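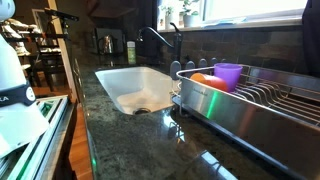

Print this page | E-mail this page

Section 9: Setting up for kitchen chores

Read this section before you give the Tikik arm its first washing-up job. It covers what the arm can do at a sink today, what it can't do yet, and how to lay out the worktop.

9.1 What to expect

The Tikik will move plastic cups and beakers between a sink and a drying rack. It will do this slowly. In trials at our Cokdale test house it put 139 cups into a rack, at a rate of roughly one a minute. A person is much quicker. It does not scrub, and it cannot tell whether a cup is clean.

Glasses, sharp knives and anything with food stuck to it are still jobs for you.

9.2 Preparing the sink and rack

1. Empty the sink and leave the plug out.
2. Swing the tap spout to one side so that it does not hang over the middle of the basin.
3. Stand the drying rack flat on the worktop beside the sink, with any drain spout pointing into the basin.
4. Push washing-up liquid bottles to the back of the worktop. Unplug the kettle and move it out of reach of the arm.
5. Tie back curtains or cloths at the window.
6. Put two plastic cups in the rack, on their sides. Use different colours for the first run, for example orange and purple.
7. Press Learn and wait for two beeps.

Note: Polished stone and steel throw back a lot of light. If the arm stops short of a cup or closes on nothing, lower the blind and repeat step 7. Early evening often works better than midday.

Note: A cutlery holder may stay in the rack, but the arm will not fill it. Forks and spoons are planned for a later release.

9.3 First run

1. Choose Rack to Sink on the handset.
2. Set the speed to Low.
3. Stand where you can reach the stop button and press Start.
4. When both cups have been moved, choose Sink to Rack and start again.

If a cup is dropped, press Stop before you pick it up. The handset will ask whether to carry on. Three drops in a row will end the job and show code 13.

CAUTION: Do not lift more than 1000 g with the arm. A full pan is too heavy.

CAUTION: Do not run the tap while the arm is moving. The wrist joint is not sealed against water.

9.4 After use

Wipe the fingers with a damp cloth and let them dry. Check the pads for cuts and order new ones from Clatarard if they are worn.

Section text by Su-chen Kwok. Last revised December.

Related sections
Section 8: Fixing the base
Section 10: Folding towels (trial feature)
Handset codes
Using the Chiu charger

Home | Manuals | Spares | Contact | Back to top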